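What Happens to the Shoes: A Report on the Entryway at Kidbridge

By Vira Karpenko
Project partner: Wouter Wouters
November 23, 2019

When our class had to pick an everyday problem to study, most people went for recycling or the lunch line. Wouter and I picked shoes. Everybody at Kidbridge (the after-school center where we both help out) has to change into indoor shoes at the door, and every afternoon the entryway turns into a giant heap. Kids go home with one of theirs and one of somebody else's. I once spent a whole snack time looking for a left sneaker!

Our question was pretty simple: what kind of shoe is hardest to put away as a pair, and what kind of storage helps?

We started by writing down what was on the floor at pickup time. On our first afternoon there were 54 pairs in the entryway, and 30 of them were clogs. I knew clogs were popular but I wasn't ready for that. Kids love them because there are no laces and you can kick them off while you're still running, and that kicking-off part is exactly where the trouble starts. A sneaker mostly stays where you take it off. A clog flies.

We also noticed they land any which way, and then the next kid steps on one and it slides under the bench. Wilma Nijs, who runs the front desk, told us she keeps a box just for single clogs. She let us go through it and we found matches for five of them in one afternoon, which made us very popular with the parents.

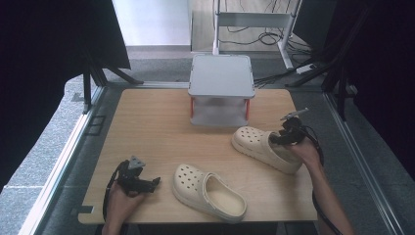 The next thing we looked at was how people pick them up. Wouter was sure the fastest way was to grab each clog by the heel opening and line up the toes. I always hold them by the front, so of course we had to race. He won, and I have to admit his rows looked better too. With the heel method you end up with the toes pointing away from you, ready to slide straight onto a shelf. With mine you have to turn your wrist around at the end, and if you're in a hurry you just drop them and they tip over.

Chunky soles make it worse. A clog with a thick sole is perfectly happy lying on its side, and the little kids will leave it like that and tell you it's been put away.

For storage we tried the old wire rack first. It works okay for sneakers, but clogs with a smaller sole got their toes stuck between the wires. Then we laid a flat board on top of it, and that was so much better that Wilma asked us to leave it there. Our last test was clothespins with names on them. Total flop with clogs (too thick to clip together), pretty good with ballet flats.

If I did this project again, I'd ask the kids more questions. We only talked to the older ones, and Pieter Van Leeuwen in the other project group pointed out that the little ones make most of the heap. Fair enough. I'd also like to come back in February, when everybody shows up in boots and the whole problem is probably different.

For now the board is still on the rack and the single clog box is down to two.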